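Ticket 3373: Pairings page times out when round 2 is published 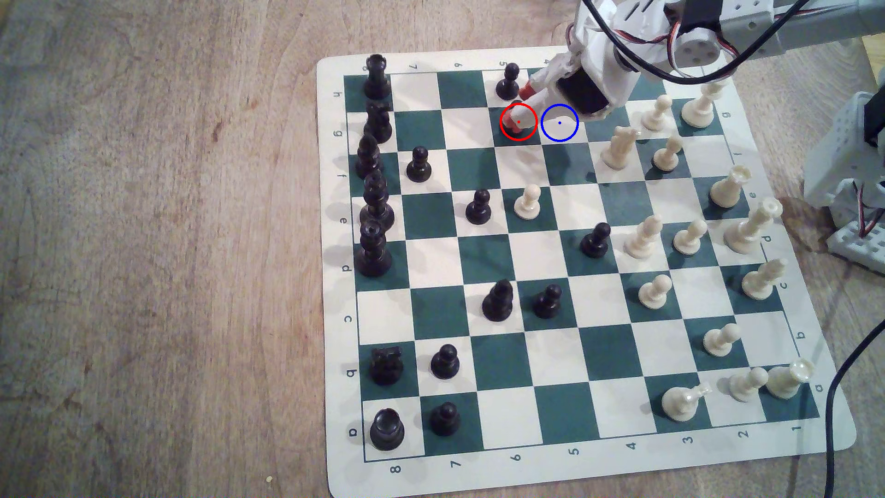 Opened by Fongchan Wannasri, Gistcombe Chess Club. Assigned to Nii Dogbe. Status: Resolved

Reported problem
When I click Publish for round 2, the page loads for 58 seconds and then shows "Request timed out." Round 1 published fine. I tried two browsers and get the same result in both. The players can't see who they are playing or on which board. We start again Friday at 6:30 p.m.

Environment
Zisine Events, hosted plan. One open section, Swiss pairings. Member list imported from a spreadsheet.

Nii Dogbe
Thanks for the report. Please don't click Publish again for now, as each click puts another job in the queue. Can you tell me if the member list was changed after round 1?

Fongchan Wannasri
Yes. Surachet Yensuk added late entries by importing the whole spreadsheet again. I didn't see an error.

Nii Dogbe
The second import reached the 1000 row limit. The sheet has formatting all the way down, so blank rows were read as players with no name and no rating. The pairing job is trying to match them.

Steps taken
Stopped the queued jobs.
Made a backup of the section.
Removed entries with a blank name. Round 1 results were not touched.
Ran pairings again in preview. Finished in 2 seconds.

Nii Dogbe
Please check the preview before you publish. Look at colors in particular. Anyone who had White in round 1 should have Black now where the pairing allows it.

Fongchan Wannasri
Colors look right. One late entry, Wiroj Limsakul, is missing.

Nii Dogbe
His name was in the rating column, so the row counted as blank. I added him back by hand with a half-point bye for round 1. Preview is updated.

Fongchan Wannasri
Published. It shows on my phone and on the club laptop.

Resolution
Blank rows in import file. To avoid this, copy only the filled rows to a new sheet before importing. A request to skip blank rows on import has been passed to Duangjai Khunthong on the product side.

Ticket closed by Nii Dogbe. Reply to this thread to reopen.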